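How to remove old wax from a painted window sill?

Posted by Heino Sakalauskas, January 2018

Hello everybody. I rent a flat in Berville and the window sills are painted with white gloss paint. In December my candle was dripping and I did not notice it until morning. Now there is a red spot, as big as my palm. I scraped the most part with an old bank card, but the color stayed in the paint. I also tried dish soap two times, no result. I must give the flat back in June and I would like to keep my deposit. What can I try that does not damage the paint?

Merike Vītola

Heino, I had the same problem with a shelf. First you should take away all the wax which is still there, also the thin layer that you only feel with the finger. Put a paper towel on the spot and warm it with a hair dryer on the low setting. The wax goes into the paper. Change the paper often, otherwise you only move the wax to another place.

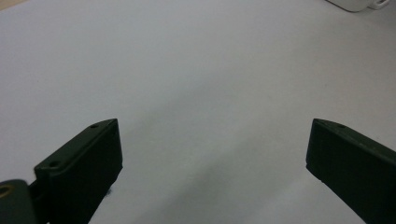 After this comes the color. I used baking soda with a little water, mixed like toothpaste, and a soft cloth. Rub slowly – gloss paint becomes dull very easily, and a dull place is also visible. Try it first in the corner behind the curtain. With me it took 12 evenings, but the red was almost gone.

Please do not use nail polish remover. It takes the paint off together with the stain.

Kassab

just repaint it, small can of white gloss is cheap

Trelen

Repainting is ok, but ask the landlord which white it is. Mine was more yellow than the new paint and he saw it immediately. Also the red can come through if you don't put stain blocking primer first.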